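Robots, rolls and a full car park at the Paltness open day

By Flora Kerr
3 September 2026

14 comments | 13 shares

I went along to the open day at the Paltness workshop expecting to stay half an hour and get a free coffee. I stayed until they started stacking the chairs. If you've driven past the old Kaczmarczyk building and wondered what all the lights were for, well, now I can tell you. They're teaching robots to do kitchen jobs in there, and for one afternoon they let the rest of us come in and have a gawk.

The workshop is run by a small firm called Suderier, which moved in last February. There are 13 people on staff, and I think I met most of them, because they were all wearing the same green lanyards and were very keen to talk. Zuzanna Kalinowski did the welcome at the door and split us into groups (mine had a lot of kids in it, which I was pleased about, because kids ask the questions I'm too embarrassed to ask).

First stop was a talk in the front room from Yoshinori Kaneko, who heads up the arm work. I'll admit a fair bit of it went over my head, but he's a good talker and he kept it moving. The gist is that factory robots have been doing the same move in the same spot for donkey's years, and what his team wants is an arm that can cope when things get shifted a bit. Nursing home kitchens and school canteens are who they have in mind, places where there's a lot of plating up and never enough hands. A woman behind me asked whether that meant fewer jobs, and he didn't dodge it. He said he thought some jobs would change and that he'd sooner have that talk now with the people who do them. She didn't look completely convinced, and she told me afterwards she'd worked in a hospital kitchen for 18 years, so fair enough.

Then it was out the back to the benches, which is what everyone had come for. We were asked to stay behind a line of yellow tape on the floor and keep our bags off the desks. Cheng-en Liu was driving the demonstration from a laptop and talked us through it as he went, and he had the patience of a saint with the boy next to me, who wanted to know if the arm could punch.

I had pictured something fast and a bit scary. It was slow! Slower than my dad laying the table at Christmas. The arm would come down, stop, seem to have a think, come down a bit more, and then close up on whatever it was after. You could feel the whole room leaning in. The first try missed and knocked the thing sideways, and there was a big groan, and Cheng-en just put it back and had another go. The second one worked and we all clapped like we were at the footy.

He told us the misses are worth keeping too. Every run gets saved, good or bad, and then somebody sits down and marks each one. That somebody is mostly Teodor Jakubowski, who says he now sees kitchenware in his sleep.

After that we could put our names down for a turn at the controls. You hold a pair of handles and the arm copies you, or it does in theory. I got four minutes and spent three of them hovering in the wrong place. My depth judgement is apparently terrible. The boy who'd asked about punching did it first go and was unbearable about it, and good on him.

There was a sausage sizzle out the front run by the Tradside footy club, and I had a chat in the line with a couple who'd come over from the other side of the river just for this. They wanted to know if there'd be another one. Zuzanna says yes, most likely in February, and they'll take bookings next time because the car park couldn't handle it. If you want a go at the handles, get in early — the list filled up well before the sausages ran out.

Bread was the job of the day when my group got to the bench, and I've thought about it every time I've made lunch since. You don't realise how much your hands know. Cheng-en's task was to get a roll onto a plate, which my three-year-old niece can do, and yet there's a lot in it once you start looking: the top is shiny and all bumps, it can end up lying on its side, and the light blue plate has a wide sloping rim that you have to clear before you let go. Squeeze too hard and you've got a squashed roll, too soft and it slips. I asked him what he'd like to try next and he said soup, then laughed and said maybe not with visitors in.

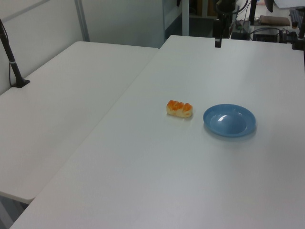 Share this story
14 comments

More local news
Tradside footy club calls for junior coaches
Roadworks to close the Paltness bridge overnight
Library extends its after-school hours
What's going into the old Kaczmarczyk shopfront?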